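The people who fold for a living, so that machines can learn

In a converted dye works on the edge of town, the working day at Illico starts with a basket of clothes tipped out on a bed. There are four beds in the long room upstairs, two sofas, an ironing board and a row of folding tables. Each has a number taped to the wall above it. By half past eight most of the numbers have somebody standing under them with a gripper in their hand.

The job is to do housework slowly and well, with the gripper in place of fingers. The tool is held by a handle and has two jaws that open and close with a trigger. A camera sits above the jaws and records what they do. Later, the recordings are used to train a robot arm fitted with the same jaws, which then tries the job for itself in a locked room on the ground floor.

Pallavi Pant has run the upstairs room for two years. Before that she managed alterations for a hotel laundry, and she was hired because she knew cloth. The engineers, she says, had plenty of people who understood arms and motors and very few who could explain why a jacket slides off a table and a towel doesn't.

"They wanted me to write down how to fold a shirt," she says. "I wrote four pages. Then they gave the four pages to somebody who had never folded with a gripper, and she couldn't do it. So we stopped writing and started showing."

New starters spend their first week on flat things: tea towels, pillowcases, napkins. After that come T-shirts, then trousers, then anything with a lining. Dark clothes are left until last. On a black garment the edge of a fold is hard to pick out, both for the person checking the recording and for the software that has to learn from it. Pant keeps a rail of them by the door and rotates them through every station.

The backgrounds are changed too. A robot that has only ever seen clothes on a white table may be lost when it meets a patterned duvet, so the beds are made up with whatever the team can find. Some of the blankets came from market stalls, some from staff cupboards at home. The louder the print, the better Pant likes it.

A good recording of one garment takes less than a minute. A full set for one type of garment is 800 recordings, and a set is not signed off until every one has been watched through. In June the room finished its largest set so far, 2000 recordings of folding and stacking. The checkers kept 1428 of them. The rest were put aside for dropped corners, hands straying into view, or movements too quick to follow.

Divya Mudaliar does much of the checking. She sits at the far end with two screens and a flask of tea and works through the morning's files before lunch. She used to mark driving theory papers and says the work has a lot in common with it. She is strict about speed. People who have folded clothes all their lives tend to flick the cloth over, and the flick is the part a robot finds hardest to copy.

"I can tell who it is from the first few seconds," she says. "One of them always goes for the left sleeve. One of them lifts everything too high. I don't want them all the same, mind. If they were all the same we'd only need the one person."

There is another way of teaching the same job, and Illico uses it as well. Downstairs, an operator sits in front of a pair of small arms and moves them by hand, and a pair of larger arms across the room copies every movement. The company calls this rig Nondetti, after the street where the first one was built. It gives cleaner records of what each joint is doing, but it is slow, it cannot be carried up a flight of stairs, and after an hour of it the operator's shoulders ache. The hand-held tool can go anywhere a person can. Pant's staff have taken it into kitchens, a caravan and the back of a charity shop.

The two methods are pooled. A typical training run might begin with the hand-held recordings, which are many and varied, and finish with a smaller number from the arms. Pant is not closely involved in that side and does not pretend to be. Every few weeks she is asked down to watch the result. On the last visit the robot folded a pillowcase in a little under three minutes and then tried to fold the table cover along with it.

Pay is by the hour, with no bonus for the number of garments. The company tried a bonus early on and dropped it after a month of rushed files. Most of the folders work mornings only. Several have asked to move on to other jobs, and a station for loading a dishwasher is being plumbed in next to the fire door. 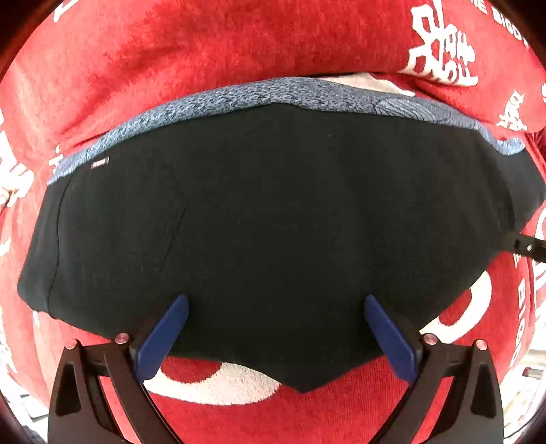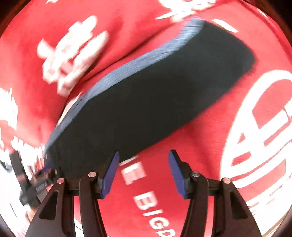
Gripper work over a red printed blanket at Illico.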